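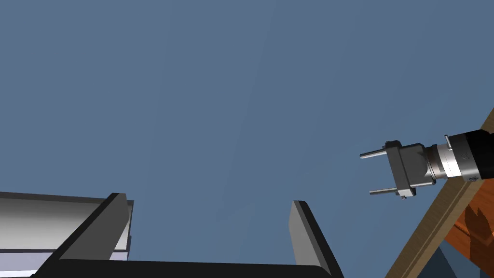
Slate blue-gray, and plenty of it.

Talking paint with Lucian Onu
31 October 2022

I had one question for Lucian Onu when I called him, and it was whether I could paint my small, north-facing back bedroom a dark color without regretting it. We were on the phone for most of the afternoon. I got my answer (yes, with conditions) and also a long education in primer, bad ladders, and the people of Natlow, where he has been painting the insides of houses for 22 years.

He started out painting fences with his uncle and hated it. "Fences are all weather," he told me. "You get the boards cleaned up, you open the can, and here comes the rain. Then one September my uncle got a job doing a hallway in Dremden, and I was inside, with a radio and a bathroom, and I thought, well, I'm never going back out there." And he pretty much hasn't! He'll do a front door if you ask him nicely, but that's as far as it goes.

So, dark rooms. I told him I'd been raised to believe that a small room has to be white or it will close in on you, and I could hear him getting comfortable in his chair.

"White needs light," he said. "You put white in a room that doesn't get any sun and it goes the color of dishwater. People come in and say it's clean. Sure, it's clean. Do you want to sit in it?" What he likes in a room like mine is something in the middle of the range or deeper, with some gray in it. Blues mostly, sometimes a green. He once did a deep green laundry room in Dremden that he still brings up the way other people bring up vacations. The owner started reading in there.

I asked if there were colors he tries to talk people out of, and he laughed for a while. Yellow, it seems, is the big one. "Everybody wants a soft yellow kitchen. I want a soft yellow kitchen! But you look at that little chip and you have to imagine it bouncing off itself four times. It gets louder. If you like a yellow, go get the one that looks too pale to bother with, and that's your yellow."

This led us to sample chips, which I have a drawer full of. He isn't a fan. His way is to buy the smallest can they'll sell you, paint two coats on a big piece of poster board, and leave a white border around the edge so the old wall color doesn't mess with your eyes. Then you move it around the room for a few days. Behind the door, next to the window, down by the baseboard. Look at it at breakfast and look at it with the lamps on. He says the lamps matter more than people think, and that he has been called back to repaint a dining room that was fine all along. It had the wrong bulbs.

"They wanted to pay me for the whole room again," he said. "I changed the bulbs and they gave me lunch."

I wanted to know about ceilings too. Mine is a leftover cream from whoever had the house before us, and I figured I'd just buy ceiling white and be done. He made a noise. A bright white ceiling on top of a dark wall gives you a hard line all the way around the room, he says, and if your ceiling isn't level (mine is not, I checked while we were talking) that line will tell on you forever. He'd go with a pale version of the wall color. You can have the store mix it at a quarter strength, or just pick something light from the same family. 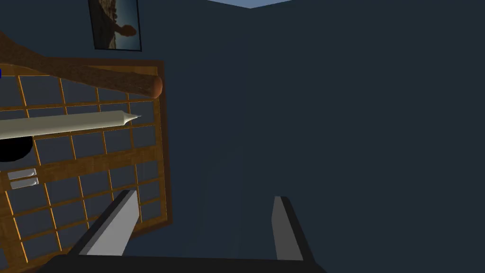
Dark slate blue in a corner, with a wedge of pale light blue at the top.

He's big on corners, by the way. I had no idea a person could have so much to say about corners. The same paint will look like two different colors on two walls that meet, just from how the light hits, and he gets worried calls about it. "They say, Lucian, you used two cans that don't match. I say, go stand there again after supper." He does mix all his cans together in one big bucket before he starts, though, so that he can say that with a straight face.

As for brands, he's loyal to one store and not much else. The store is Etgate, over by the old bus station in Natlow, and he's been going there so long that he has his own hook for his coat. They carry a line called Rastogi that he uses for trim because it dries slowly and the brush marks settle out. On walls he'll use whatever the customer has picked. He did tell me to spend money on the brush before spending it on the paint, and to wash the brush out before I sit down, not after. I felt a little seen by that one.

Then I made the mistake of asking about primer. I had been planning to skip it. There was a silence.

"Are you going dark over cream? Get a gray primer. Ask them to tint it. You'll save yourself a coat, and your coverage will be even, and you won't be up there at night with a flashlight looking for spots." I said I'd never do that. He said everyone does that. (Reader, I have since done that.)

My favorite story was about his own house, which he admits went unpainted for years. His wife finally wrote 100 on a piece of masking tape and stuck it on the living room wall, and every morning she changed it to one lower. He got the room done with 29 to go, and he's still proud of it. It's a blue so dark that his mother thought the power was out. The tape is inside the closet door now, and his wife has made it clear that she can start it over for the hallway.

I asked what it costs to do a room like mine on my own, and he wouldn't guess without seeing it, so I'll just tell you that my receipt from Etgate came to $211, with the good brush, the tinted primer, and a roll of tape he had told me I didn't need. He was right about the tape. I'm two coats in, the poster board is still leaning on the closet, and I'm going back for a small can of something pale to try out on the ceiling.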